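Elias Saliba isn't sold on the restored ute boom

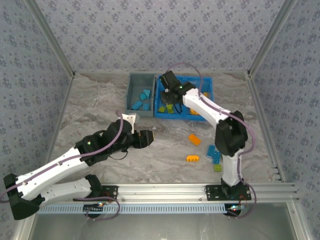
Photo: Pushpa Pandey

Elias Saliba has run Stullstead, his two-bay restoration shop, for 40 years, and he says most of what gets called restoration these days is paint.

"People ring up and say it's fully restored," he says. "I ask who did the floor pans and the line goes quiet."

I put it to him that prices keep climbing, so buyers must be happy. He shrugs. A customer brought in a wagon in August with 237 hours of labour on the invoice. Saliba found old filler in both sills and brake lines he wouldn't trust to the end of the street.

"Maybe they did the hours. I'd like to see where."

He is no kinder about his own trade. Of the last seven cars he finished, he reckons three were worth the money to their owners. Did he tell them? "Two of them. The other bloke didn't want to hear it."

His advice is to take a torch and a magnet and look under the carpet. If the seller minds, go home.

12 shares | 3 comments

Recent
Gaurav Bhatt on living with one old diesel
Do you need a club permit?
Aaliyah Zacharias sells the coupe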